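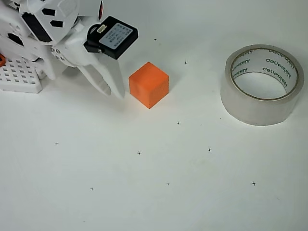 阅读时间:2 分钟

Hikine 彩色方块与白色桌面:常见问题

这一页由 Foncombe 门店整理,收录买家问得较多的问题。多数内容同时适用于家用和教室用的套装,不一样的地方会单独写明。

橙色方块可以单买吗?
可以。所有颜色都能单买,也能按盒买。单买的方块不带收纳盒,用纸袋装。封面图里用的是橙色,放在白色桌面上。

橙色和红色容易混吗?
在白天的自然光下不容易混。晚上开暖黄色的灯,两种颜色会接近一些,年纪小的孩子可能分不清。如果主要在晚上用,建议把橙色和蓝色或绿色搭在一起买。

为什么推荐白色桌面?
颜色看得清楚,方块的边也看得清楚。木纹桌面上摆橙色、黄色的方块,远一点看会糊在一起。白色桌面的缺点是显脏,铅笔印和手印都明显,需要勤擦。浅灰色桌面也可以用,我们教室里有一张,效果差别不大。

桌面反光怎么办?
先挪灯,再考虑换桌面。台灯放在侧面,灯头不要正对桌子。亮面桌板可以铺一张哑光白纸,四角用纸胶带固定,用脏了就换。不要用透明桌垫,铺上以后反光更重。

方块在桌上打滑怎么办?
把桌面和方块的底面都擦一遍,灰尘是最常见的原因。擦完还滑,就在桌上铺一块薄毛毡。请不要在方块底下贴双面胶,胶撕下来以后会留印,叠放时也会粘住。

白色桌面怎么擦?
平时用拧干的软布擦一遍,再用干布收水。铅笔印用普通橡皮擦掉。水彩笔印先用温水敷一会儿,再用布擦;擦不掉的话,可以用一点中性洗洁精。钢丝球和去污粉不能用,桌面会起毛,以后更容易吃色。

方块能用水洗吗?
实木款不能泡水,用湿布擦完放在通风处晾干。发泡款可以用清水冲,轻轻挤掉水分,平放晾干。两款都不要放暖气片上烤,也不要放进洗碗机。

分不清自己买的是哪一款。
看盒底的标签。货号 2,925 是实木款,3,921 是发泡款。盒子已经扔掉的,可以拿一块放在手里掂一下,实木款明显重一些。还是拿不准就按实木款处理。

方块上有一小块颜色比别处浅,算质量问题吗?
实木款上色以后会透出一点木纹,深浅不匀属于正常情况。掉漆、开裂、棱角起刺可以换。请在收到货后 7 天内联系我们,并附上照片,照片最好在白色背景上拍,这样颜色比较准。

怎么摆才好上手?
先把桌面清空一块,只放一个方块,放在孩子坐着就能够到的地方。拿起来、放下去、换个位置,这几个动作熟了以后再加第二个颜色。Ketsara Wannasri 带的小班用的就是这个办法,一节课从头到尾只用两三种颜色。大一点的孩子可以直接从叠高开始。

方块总掉到地上。
别放得离桌边太近。也可以在桌边压一条毛巾,或者换成带边的托盘。发泡款掉地上没有声音,住楼上的家庭可以优先考虑。实木款摔过以后,检查一下棱角再给孩子用。

怎么收纳?
按颜色分装最好找,按大小分装最省地方。原装盒里的隔板可以抽掉。需要长期存放的话,放在晒不到太阳的柜子里,橙色和粉色在窗边放久了会褪色。1 月到店里来问褪色的人比较多,基本都是假期里一直摆在窗台上的。

能单独补一块吗?
能。写明颜色和边长就行。不同批次的橙色会有轻微色差,介意的话请在备注里写上,Jalen Begay 会在发货前拿店里的样块对一下。

桌板也能在这里买吗?
目前只在门店卖,不邮寄。尺寸和库存请先打电话问,电话写在本站页脚。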